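Folding set: minimum number of examples

Vallwood_Lab
The August target for the towel task is 3000 episodes. We hold 1768. Members are asked to state whether the remainder should use the same gray towel.

usska2
It should not. Another 100 with new fabrics would teach the policy more.

Vallwood_Lab
We disagree – grasping at the fold is still the weak point, and new fabrics may be added after Tuesday.
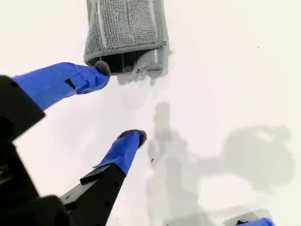 Each operator is therefore requested to record 20 further grasps per shift.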